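Depth Chart

Borislav Ionescu learned he had been benched from his own fantasy team on a bus, which he considered a poor venue for it.

He had co-owned the Sarkia Culletness with his brother-in-law, Dindo Magbanua, for 11 seasons. In that time they had made the playoffs twice and lost both games to Cherry Mae Cruzado, who drafted by reading the names aloud and taking the ones she liked. The partnership agreement, such as it was, said Dindo handled the roster and Borislav handled the trash talk.

The message said, "Going a different direction at trash talk. Bienvenido will start Week 3. Nothing personal, performance based."

Borislav read it again. Bienvenido Calimlim was nineteen. He had once apologized to a vending machine.

"Is this about the limerick?" Borislav typed.

"It's about the body of work," Dindo wrote back.

The limerick had rhymed "Culletness" with "bullet, yes," and Borislav stood by it.

He got off at Shehu Street and walked to the bar, where Danilo Ambrosio was moving coasters around to explain his bye week problem to a man who had only asked for the ketchup.

"I've been made inactive," Borislav said.

"Injury?"

"Coach's decision."

Danilo winced. He had been dropped from a league himself, for starting a tight end who had retired. "Ask for a trade," he said. "I need somebody mean."

"What are you offering?"

Danilo looked over his side of the table. "Half these nachos, and you can name the kicker."

"The kicker has a name."

"You can call him something else."

It was the best offer Borislav had heard all season — it was the only one — and he took it before the cheese set. Then he opened the league chat. Bienvenido had just made his debut. "Good luck to everyone," it said, "and I hope we all stay healthy."

Cherry Mae had answered with a heart.

Borislav cracked his knuckles, thought about what rhymed with Magbanua, and ordered another beer. It was going to be a long night.
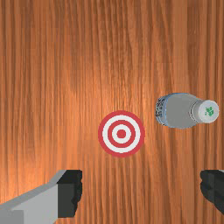
Bullseye on wood grain, computer rendering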